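Sewing Room Reopens With Longer Hours and a Mending Table

The sewing room at the Bekerero Community Center opens again on Feb 19, 2023, after being shut through January for new wiring. The room now has outlets along both long walls, so the extension cords that used to run under the tables are gone. Members who left projects in the closet can pick them up from the front desk. Anything without a name tag has been moved to the shelf by the stairs.

Evening hours have been extended to 9:30. Doina Mujić will run the beginner class as before, and Bayu Liem takes over the pattern drafting group from Omolara Tamuno, who is moving to the daytime sessions. The beginner class is full through spring. Pattern drafting still has 3 places. Bring your own paper if you want anything wider than the roll we keep on the rack.

Last year's fabric sale brought in $939, and $245 of that went to having the two older machines serviced. The rest is set aside for a second cutting table.

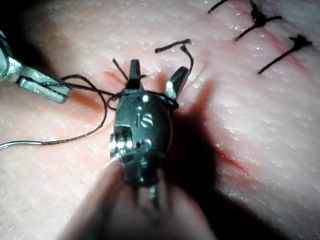 The new mending table will be open during all evening sessions. It is meant for small jobs: split seams, loose hems, missing buttons, worn elbows. Danang Mandagi will be there most evenings and can show you how to do the work, but he won't take in mending to finish at home. He asks that people stop using the big shears for close work such as picking out stitches. A narrow tool with two jaws that open into a V, one of them straight and squared off at the end, shows how small a working tip can be, and thread snips or embroidery scissors are the nearest thing in our drawer. Seam rippers are in the same drawer. Please put the caps back on.

Thread is still free for mending. We have more than enough black, white and navy, and very little brown or gray. If you are clearing out a sewing box, we can use those two colors, along with flat buttons in any size and hand needles still in the packet. We can't take more zippers or any upholstery foam.

A few reminders on the machines. Change the needle when you switch to denim or canvas, and change it back afterward. Wind bobbins no more than three-quarters full on the older machines, which jam if they are overfilled. The serger may be used only after the short introduction, given at the start of each evening session.

To book a machine, sign the sheet outside the room or call the front desk. Bookings are for two hours. The mending table does not need a booking.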